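Pale blue ceiling looks washed out in the middle, second coat or leave it?

Home Forum > Painting and Finishes > Interior

dropcloth_80
Posts: 2127

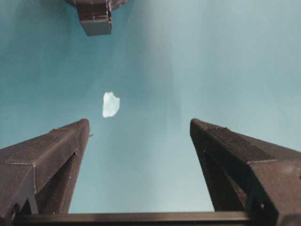

I want this sorted before the light fixtures go back up in September. The paint is Mellor ceiling flat in a pale teal blue, one coat over their own primer. Close up it's smooth and I can't find a lap mark anywhere. What bugs me is that the color goes from a greenish teal on one side to almost powder blue across the middle. Is that thin coverage or just the light? The room has one window and I've only looked at it in the morning.

tackrag
Posts: 3

Second coat. One coat of anything that pale is never enough. You already have the roller out.

gable_end
Posts: 2088

I wouldn't buy more paint yet. Thin coverage usually shows up as patches or stripes that follow the roller. A soft change from one side to the other is what light does on a flat surface. Look at it again at 7 in the evening with the lamps on. If the pale area moves, it's the light.

tackrag

Or he can spend an hour on a second coat and not have to wonder. Flat ceiling paint is cheap.

gable_end

It's cheap until you get a lap mark you didn't have before. He says it's smooth now. I've ruined a good first coat with a bad second one, in a hallway, with Sanik flat that dried faster than I could roll it.

dropcloth_80

It took me over 3 hours with the cutting in, so it isn't an hour job for me. I have maybe a third of the can left. Would that do a second coat if I needed one?

mudpan

No. You'd run out partway and end up mixing cans. If you do go again, buy a full one and pour the old paint and the new paint into one bucket first. Same brand doesn't mean same tint. I had two cans of Dasska from the same shelf and they were clearly different once they dried.

Also, what nap are you using? I use the Rorkilex 3/8 on smooth ceilings and it leaves less texture than the half inch.

dropcloth_80

Half inch, whatever was in the garage. I'm not seeing any texture from it though.

mudpan

Then keep using it. Changing rollers between coats can change the sheen a little, even with flat.

dropcloth_80

Checked again tonight with the blinds down and two lamps on. The pale part is over by the lamps now and the side that looked greenish is close to the rest. I'm going to leave it at one coat.

tackrag

I'd still do two. Primer shows through more after a year or so.

gable_end

Not in my experience, but keep the leftover paint sealed and write the room on the lid.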